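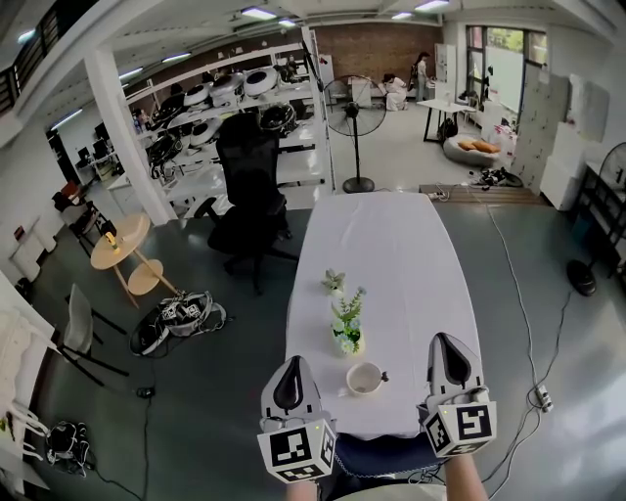

Hand-held grippers with marker cubes at a cloth-covered table, cup and flower pot within reach.

Support > Orov > Table Tasks > FAQ

Search the FAQ Enter keyword Go

Can a machine clear a table yet?
Under limits, yes. Orov clears cups and small pots from a table it has been trained on. On an unfamiliar table, expect misses, mostly on handles and on anything soft.

What are the cubes on the grippers for?
The printed patterns let software compute where each gripper is and how it is turned. A person holds the grippers and does the chore by hand; the recorded motion is then used for training.

How many demonstrations does one chore need?
Our cup-moving set has 841 recordings, of which 568 passed review. Simple pick-and-place chores can work with up to 100 good ones if the objects never change.

Why is a cup with a handle harder than one without?
The handle limits the approach angles. A grip that closes on the handle at a slant tends to rotate the cup – acceptable when it is empty, a spill when it is not.

Does a creased tablecloth matter?
Yes. Folds change the height at which a cup stands and can catch a fingertip. Record with the cloth both creased and flat.

Can it fold the cloth?
No. Wonerel, our cloth module, finishes a single fold on a napkin. Full-size cloths are not supported.

Is shop-floor work any closer?
Sorting and bin loading are closer, as parts and lighting stay fixed. The Horkthorpe site runs 3 loading stations, each with an operator on call. Mihret Mekonnen handles questions on station setup.

Who reviews the recordings?
Ludivine Delorme's group. Rejected takes are listed with a reason code – usually lost marker tracking.

Related items
Sisay: recording guide for two-handed tasks
Wonerel: supported fabrics
Marker cube care and replacement
Reason codes for rejected takes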